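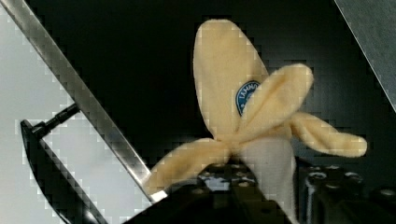

The Vestwood sorting room is a workplace in Skevthorpe where returned toys and play kitchen sets are sorted before they are sold again. It is operated by the company Ninh. Before automation, seven people did all the sorting by hand, and each shift handled 270 items. After the robot arm was introduced, the number rose to 600.

The work is done on a white table with mounting holes. Soft toys and hard plastic toys are handled at the same station, and this made the choice of gripper difficult in the first months.

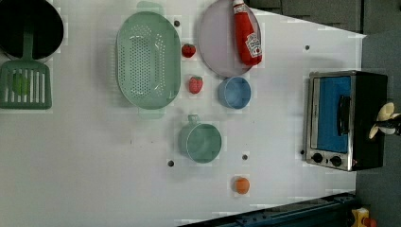 Toy kitchen items on the sorting table, with the toaster oven at right.

No sorter was dismissed, but the jobs changed. Roya Alipour, who managed the room during the change, moved two sorters to repair and one to packing. The others became operators. An operator prepares the table, watches the arm and decides what to do when a piece is refused. The training takes 25 hours.

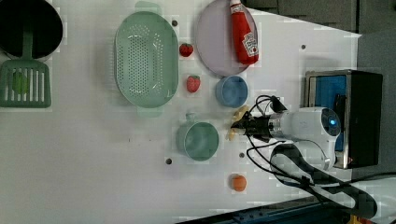
Operators have different opinions about the new work. Farzad Sharifi, a former hand sorter, told the staff newsletter that his back hurts less but that the day feels longer. Much of the skill is now in the layout of the table. Flat pieces such as the slotted spatula and the oval colander lie at one side, and the arm reaches in from the other, where its cables also run. Fatemeh Dehghan wrote the first layout guide, and it was later used at the smaller site in Dutley.

Pay was a subject of discussion until December, when operators received a higher grade. Repair workers stayed on the old one.

Contact | Copyright Skevthorpe Local Encyclopedia | Back to top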